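Rakau Users Forum > Teleoperation and demonstrations
Topic: Leader arm or VR controller for the pipetting bench?

edgardo_t
Hello all. I am recording demonstrations on the simulated liquid handling bench, the one with the deck, the tip racks and the reservoir. Until now I have 142 episodes with the VR controller and my policy is still bad at going down onto the plates. My view when I drive is this one, from behind the fingers: 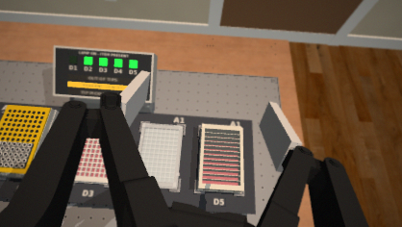 My question is about the device. With the controller my hand gets tired and I start to make small waiting pauses above the deck. The policy learns these pauses very well, unfortunately. Would a leader arm help? I can borrow one from a colleague until the end of the month.

Edgardo Tagle

senyo.a
Yes, take the leader arm. I changed in December and I would not go back. You feel where the elbow is, so you don't push the arm into a strange pose when you reach the far side of the bench. I threw away my old episodes and recorded 300 new ones.

babita_awasthi
I don't agree with Senyo, at least for this bench. A leader arm is good for big motions, but above a plate with small wells my hand shakes more on it than on the controller. You can scale down the controller motion. I use 20 percent near the labware and full scale for travel.

About the pauses, I think the device is not guilty. Edgardo, do you start every episode from the same pose? Mine is up high, on the waste side, so the first motion is always long and I don't hesitate. 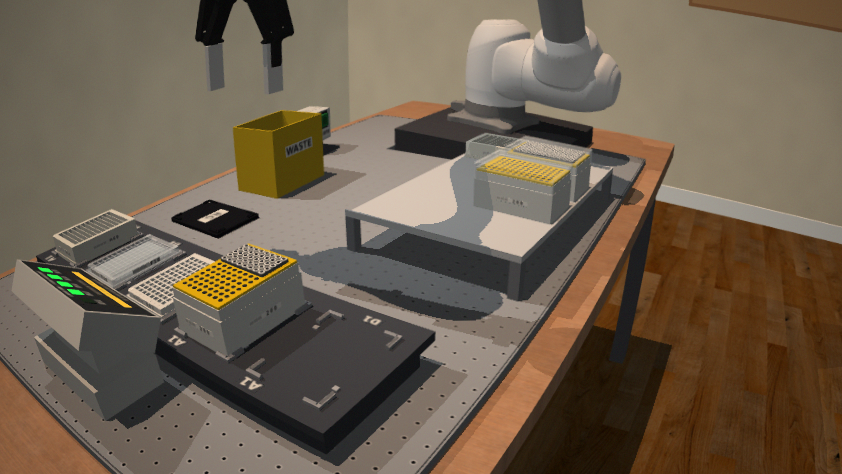 Gripper over the back left of the table, with the shelf platform on the right.

If I start low, I hesitate each time, with any device.

senyo.a
Scaling is fine, but then you have one more button to think about, and the change of scale can be seen in the data as a jump in speed. Did you look at your velocity plots?

babita_awasthi
I did. There is a jump. I smooth it after recording and the policy does not care.

ines_px
Sorry to enter in the middle. You are both talking about the hand, but I would first change the eyes. From behind the fingers a good part of the deck is hidden by the gripper itself. In Edgardo's view the pink plate is almost all covered. I would pause too! I drive with a second window open, from high on the side:

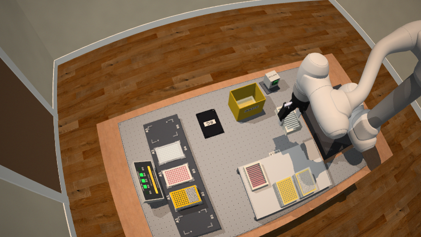

With this I can judge the position over a rack much better, and I keep the finger view only for the last part going down. My episodes became shorter the same week. One warning: if the policy gets only the finger camera, you are using information that it will not have. So record the side camera also and give it to the policy.

edgardo_t
Thank you Inês, I did not think about the second window. But my real setup will have only the wrist camera. Is it then wrong to look from the side?

ines_px
Not wrong, but be careful. Try 32 episodes with the side view, train on the wrist camera only, and compare.

senyo.a
I would still do them with the leader arm :)

edgardo_t
OK, I will do one set with each device, both with the side window, and start from high like Babita. I write here when the training is finished.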